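Muvlow tableware study moves to second stage in shared kitchens

10 Dec 2020

Muvlow, the kitchen planning office in Tritstead, has finished the first stage of its study of how everyday tableware is stored, set out and cleared in shared kitchens. The results were released to the participating households this week. A second stage, dealing with work surfaces, is planned for April.

The first stage covered 60 kitchens, all of them used by more than one household or by unrelated tenants. Participants logged every piece of tableware left on a table or counter at the end of a meal, along with where it was meant to be stored. The logs list 1233 pieces. Of these, 579 were bowls or cups. Plates, serving dishes and cutlery made up the remainder.

Ayuba Quaye, who led the work, said the share of bowls and cups was higher than the office had planned for. Standard shelf layouts in the region still assume a plate-heavy set, with one deep shelf for flat stacks and a narrow one above it for everything else.

"The narrow shelf is where the trouble starts," Quaye said. "A bowl on a foot won't go under a low shelf once there are two of them. People stop trying and it stays on the table."

Mixed sets are a second factor. Few of the kitchens in the study had a single matching service. Bowls with different rims and foot widths stack poorly even when their capacity is the same, and the logs show that patterned bowls bought or handed down one at a time were the pieces most often left out. Plastic cups came next. Cups with a tab or handle take up more shelf width than plain ones and were often stored on their sides.

The office also tested a raised board as a fixed place for bowls on the table. The board is a thick piece of wood set on the tabletop, and its edge marks off the area for clean bowls. Cups stay on the table surface. In kitchens that used the board for the full test period, participants reported fewer bowls moved to make room for food preparation. Muvlow did not measure the time saved. 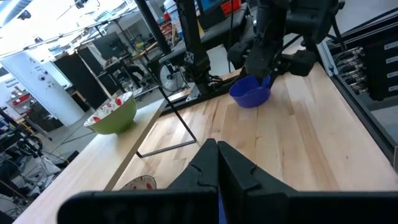 Board and table surface

The layout follows the same pattern throughout: board to the left, a bowl on the board, cup toward the rear of the table. The large bowl, green outside and white with red floral shapes inside, stands on a small foot near the back of the board and overlaps its far left edge. The study notes treat overlap of this kind as a sizing issue. A board cut to suit the most common bowl in a kitchen will be too small for the largest one, and a bowl standing partly over the edge is easier to knock.

Quaye's recommendation is to size the board to the largest bowl in regular use and to accept the loss of table area. Where the table is too short for this, the largest bowl should be stored elsewhere and the board kept for the smaller ones.

The surface itself drew more comments than expected. Light wooden tops made of joined planks were common in the group. Participants liked them for daily use but reported two problems. Water left under a cup can work into the joints between planks, and reflections from a window or ceiling lamp make spills hard to see on pale wood. The notes advise wiping along the grain and drying the joints separately with a second cloth.

No single finish is recommended. Oiled and lacquered tops were both present in the first stage, and the sample was not balanced well enough to compare them. That comparison is the main purpose of the second stage.

Second stage

Work on surfaces will run in the same kitchens where tenants agree to continue. Negi, a woodworking shop, will supply the test boards in two thicknesses. Each will be 700 millimeters long, the longest size that fit the smallest table in the first group. Brivance will handle delivery and collect the boards at the end of the test.

Participants will be asked to keep their own bowls and cups. An earlier plan to issue every kitchen the same set was dropped after the first stage logs were read, as a uniform set would have hidden the stacking problem the study was meant to record.

The log sheet has also been changed. It now has separate columns for bowls with a foot and bowls with a flat base, and a line for pieces that were rinsed but not put away. Entries for cups will note whether the cup was stored upright, inverted or on its side. Cutlery has been removed from the sheet. The first stage entries for it were incomplete in many kitchens, and the office does not plan to use them.

Tenants in Tritstead who share a kitchen and want to join can leave their details at the Muvlow office until the end of the month. Places are limited by the number of test boards. A printed summary of the first stage, including shelf heights and the revised log sheet, is available from the same address.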